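Kultow Returner's Duffel 3 - for students heading out, and coming back
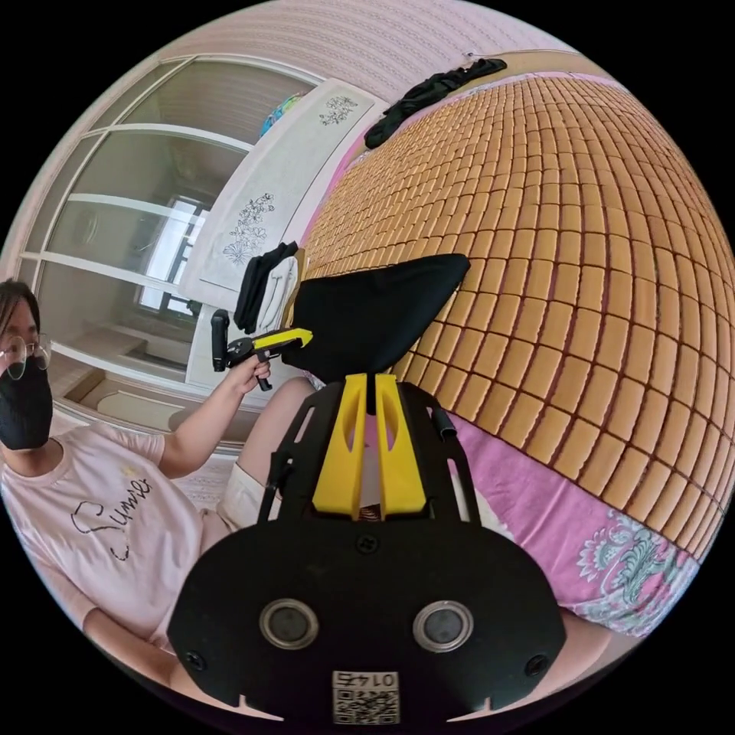
Back in stock, all colours except the green. Green is gone for good, sorry, mill stopped dyeing it.

We make this one for exchange and study abroad students. Started as a single bag for Saimi Honkanen, who was off for two semesters and couldn't find anything that would take a winter coat on the way over and fold down small enough to live under a dorm bed. She used it, brought it back with a list of complaints, we made another. This is the third version. Most of her complaints are fixed. Not the one about the colour of the lining.

What you get

- Main bag, one large compartment, opens full length with a two-way zip
- Removable divider, velcro at both ends
- Document sleeve, fits A4 flat plus passport, sits against your back when the straps are on
- Backpack straps, tuck away behind a flap
- Shoulder strap, clips on, padded
- Stuff sack that the whole thing folds into
- Laundry bag, drawstring, cotton
- Spare zip pulls in a little pouch. Don't lose the pouch

Not included: the Polell wash kit shown on the old page. Sold seperately now. People kept emailing to say they already had one.

Fabric

Outer is a coated nylon we call Urkeck, heavy on the base and ends, lighter on the sides. Weight of the empty bag is 1,900 grams with straps and divider in. Leave the divider and shoulder strap at home and it drops a bit.

It's water resistant, it is not a dry bag. Fine running from the bus to the residence in the rain. Not fine on the roof of a boat. Zips are the weak point in heavy rain, as with any bag. If you're going somewhere with a proper wet season put your papers in a plastic folder as well.

Lining is grey. You can find things against it. Some people hate it (hi Saimi).

Sizes

Two sizes. The standard is what most people want for a semester. The long is for a full year, or for anyone taking skis boots, instruments, a sewing machine (yes, one customer). The long can go over the checked limit on some airlines if you fill it to the top - check with yours, they all measure differently and they change it without warning. Neither one is carry-on. Please don't buy it as a carry-on and send it back with a gate tag on it.

How people pack it

Asked a few returned students what they'd do differently. Pasting these in more or less as they came.

Heloísa Lopes, one semester, language program:
"I packed for the weather I read about and not the weather I got. Bring layers. I bought a jumper in the first week and wore it until June. Coming home was harder to pack than going because everybody gives you things. Leave a quarter of the bag empty on the way out and don't feel bad about it."

Aqeel Tanoli, full year, engineering:
"Textbooks, no. I took 4 and opened one. The library had the rest. Divider was good for shoes. I would put the power adapter in the outside pocket becuase you need it the first night and you will be too tired to dig."

Rafia Mengal, teaching placement:
"Small presents for a host family, flat ones. Tea towels, calendars, maple candy if it survives. My host mum still has the calendar up and it's the wrong year. I cried in the airport both ways, different reasons. The bag has a scuff from the second airport."

On the coming home part - we get a lot of mail about this, more than about zips. People unpack halfway and then the bag sits open on the bedroom floor for a month. It's fine. One reason the stuff sack is bright orange is so you can find it when you're finaly ready to put the thing away. If your school runs a re-entry evening go to it, even if it sounds dull. Tahira Dogar does our customer mail and did a year away herself, and she says the evening was mostly soup and it helped.

Fit and straps

Straps adjust for most heights. Under five feet or so the long size rides low and bumps the back of your legs on stairs. Get the standard. Sternum clip slides up and down, pinch the sides and push, it's stiff when new. No hip belt. We tried one on version two and it caught on every luggage belt going.

Haul handles at both ends and one on top. Grab the end handles when two of you are carrying it up to a fourth floor walk-up. Someone will offer to help, let them.

Care

Sponge with cool water and a bit of dish soap. Air dry, unzipped, out of the sun. No machine, no dryer. The coating will peel in a dryer and we can't fix peeled coating. Zips like a bit of candle wax once a year. The laundry bag can go in the wash with everything else, will shrink slightly the first time.

If it smells after a long trip - baking soda in a sock, sock in the bag, zip it up for a couple days.

Repairs

6 years on seams, buckles and zips. You pay the postage to us, we pay it back to you. Not covered: airline damage (claim from the airline, take photos at the carousel before you leave, they won't take your word for it at home), burns, animals, peeled coating from dryers, see above.

If you're still overseas when something breaks, write first. We can mail buckles and zip pulls in an envelope to most places and a shoe repair person can usualy fit them. Much quicker than shipping the whole bag. Include your residence address exactly as the locals write it, room number too.

Group orders

Schools and exchange offices, write to Tahira for the group price. Name patches available, sewn on the end panel, allow 3 extra weeks. Send the names typed, with accents where they belong. We got Heloísa's wrong the first time and had to unpick it.

We can ship in one box to the office or singly to students. One box is cheaper.

Goes with

Marwat packing cubes, set. The big one fits the standard bag across the width, two side by side in the long.
Polell wash kit, hangs on a hook or towel rail. Handy for shared bathrooms.
Luggage tag, leather, no address window so strangers can't read it in the queue.
Kultow day pack, same fabric, folds into its own pocket. Low stock on black.

Questions we get

Does it have wheels. No. Wheels are heavy and cobbles eat them. If you want wheels buy a suitcase, no hard feelings.

Will it lock. The main zip pulls have holes that take a small padlock. Padlock not included.

Can I return it after my trip. No. Unused, tags on, within the return window on the shipping page.

Is version two still supported. Yes for repairs. We have no more spare dividers for it though, and the new divider doesn't fit, it's wider.

Can I pick up in person. Yes, from the workshop, email first so there's someone at the door. Bring your order number.

Do you do a lighter one. Working on it. Saimi has the sample. No date yet.

Shipping over the holidays

Last parcels before the break go out 23 December 2024, orders in by noon. After that we're closed until the new year and nothing moves. If you fly in early January please order now or pay for express, and put your departure date in the notes box. We do read it. Regular post in January is slow everywhere.

Choose size and colour, then add to cart. If the button is greyed out that colour's sold out, leave your email and we'll let you know.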